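About Lukumay

Lukumay is a small school for people who want their desks, shelves and drawers to work again. We teach home tidying in Meralby, one table at a time, and we love it!

The whole thing began in December, when Mahtab Azimi and Rui Bettencourt took over two rooms above the old Cenetti bakery and put up a notice offering a free evening on sorting out cables. They set out 30 chairs (far too many, they thought) and ended up borrowing more from downstairs. Mahtab had spent years setting up reading rooms. Rui had mostly fixed lamps. Between them they had opinions on every cord in the building, and they still do.

Cables are still the first thing we teach. A work table gathers a lamp, a power strip, a box of tissues and a charger or two, and before long the cords own the middle and you're writing your letters on the corner. So we start there – lamp, strip, cord, in that order – and we keep going until there's room for both elbows. 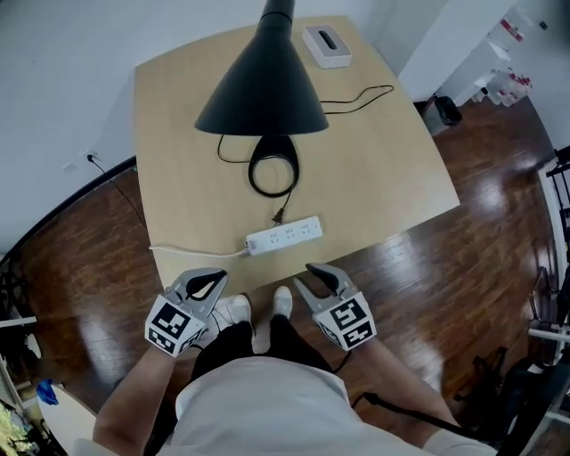
Deepest thanks from Prollaseck, who wrote to us after the weekend course that the slack behind the desk had bothered them for years and that a loose loop and one soft tie fixed it in an evening. They also asked if we'd do a class on kitchen drawers. We will!

Our regular courses run for two evenings, with up to eight people at a table. On the first you learn to coil a cord without twisting it, where a lamp should stand if you're left-handed, and how to pick a spot for the power strip that you can reach without crawling. The second is for drawers, paper and the things that don't belong anywhere (bring yours, we mean it). You can also come for the open table and just work on your own box of tangles while Rui makes tea.

So far 715 people have taken a course with us, and 197 of them have come back for another one, which makes us very happy. Some now help teach the beginners.

The rooms are up one flight of stairs, with a side entrance on the courtyard. Ring twice – the bell is shy.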